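Notes for talk, Grandton, 2018-02-25. Slot is short. Start with the table and leave the shelving for the end.

**1. Opening**

- Subject: clearing a mixed reading table where printed matter and food share one surface.
- Osturell branch has 600 titles on open shelves and one sorting table. The table is the bottleneck.
- Say early that this covers handling only. Cataloguing is the afternoon session.

**2. What ends up on the table**

- Three classes: bound books, unbound or stapled periodicals, everything else.
- Newspapers are a class of their own for stacking. A folded paper has no flat face and will tip whatever is put on it.
- Jars and snack bags come off the paper side first. Grease marks on uncoated stock can't be lifted.
- Pause before the slides. Ask the room which item they would pick up first.

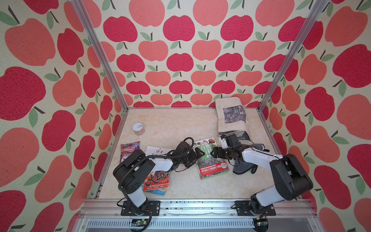
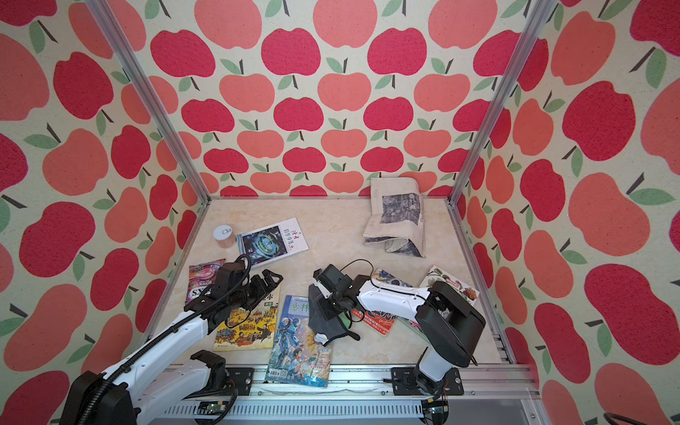 Next slide, books stacked, newspaper and jar still out:

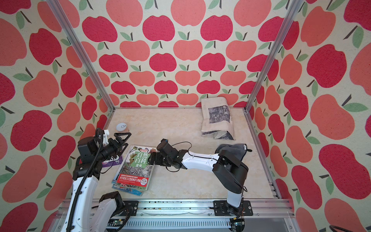 From the floor at Banemthorpe, when this section was first given, came the objection that stacking by size hides the spines of the small books, and that children then pull from the bottom and bring the lot down. The same speaker wanted magazines kept upright in a box file and never stacked at all. Fair point for thin issues. Answer: the stack is a holding position. It goes to the shelf within the hour, and box files are used only for back numbers.

**3. Stacking rules**

- Largest format at the bottom, covers up.
- Maximum 8 to a stack. Past that, the lower covers start to scuff when the pile is shifted.
- A slight fan is acceptable if the edges of the lower volumes can be seen. Square the stack before lifting.
- Encyclopedias and other heavy reference: both hands, never by the spine.
- Comics and story magazines go in a separate pile. Stapled covers tear at the lower staple.

**4. Newspapers**

- Refold along the original crease. If the crease is lost, open fully and start again.
- Keep flat. Do not roll.
- Current month stays out. October issues at Osturell were kept by mistake and filled two shelves.

**5. Jars and packets**

- Lid checked, then moved to the tray.
- Open packets folded over and clipped.
- Nothing from this class goes back on the table until the paper is cleared.

**6. Shelving**

- Ďurica units, 67 cm clear width per bay. Leave a hand's width free at the end of each row.
- Whole system was planned for 2000 items. Skip the load table unless asked.
- Handout is one sheet, both sides. Pass round before questions.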